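Workshop notebook | Benches & Surfaces | Masel

July, afternoon

Cleared the white table and wiped it down with the Anozie cleaner, diluted as on the label. The old tape residue along the front came off with a plastic scraper. There are still a few small marks on the top that won't shift. I tried twice and left them – they don't catch a fingernail, so it's staining and no harm to anyone.

Drinks things: one clear plastic bottle and a white paper cup out for the afternoon. The cups are from the Vudelell carton, 229 left by the stock sheet. The bottles are the thin sort and give when you take hold of them, so pick them up low and don't squeeze if the cap is off. 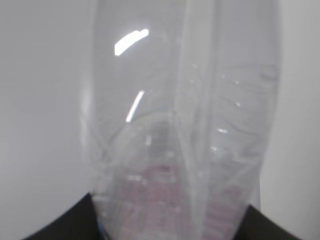
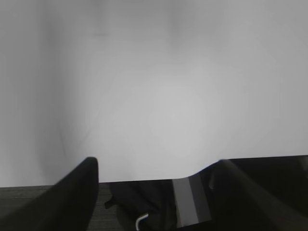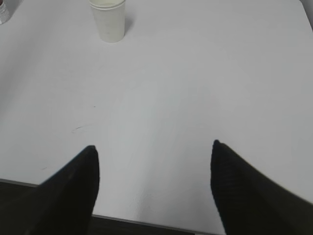

First: clear bottle, close up. Last: white table with the paper cup.

The light comes across the table from one side and the cup throws a soft shadow. Fine for general work, but I'd like the second lamp back from Prirnudau before we do any fine marking out.

To do:
– order another carton of cups when we are down to 40
– bottles come in packs of 8, one pack should do for now
– try the stronger cleaner on a corner of the table first, leave 6 minutes, rinse
– put the scraper back in the top drawer (I still have it in my apron)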